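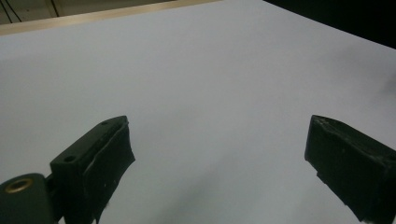 A pale gray tabletop with a light wooden edge strip at the Edell Community Workshop.

EDELL, 02/05/2022 - The Edell Community Workshop has received new worktables for its main room, completing the first stage of a refurbishment approved last September.

The workshop ordered 29 tables from Skotier, a furniture supplier based in Nieto. Each has a smooth, matte top in light gray. The tables replace a set of folding benches that had been in use for 15 years and will be offered to local schools.

The cost of the order was met in part by a grant of $2,000 from the Rirum Fund, with the remainder drawn from the workshop's equipment budget. A survey carried out before the purchase drew replies from 266 members, most of whom named work surfaces as their first concern.

Members are asked to use a cutting mat for all knife work and to clear tables fully at the end of each session. Paint, glue and solvents may be used only at the tables nearest the sinks - a list of permitted materials is posted at the front desk.

The second stage of the project covers lighting and storage shelves. The main room will remain open during that work, although evening classes may be moved to the annex on short notice. Schedule changes will be posted at the entrance.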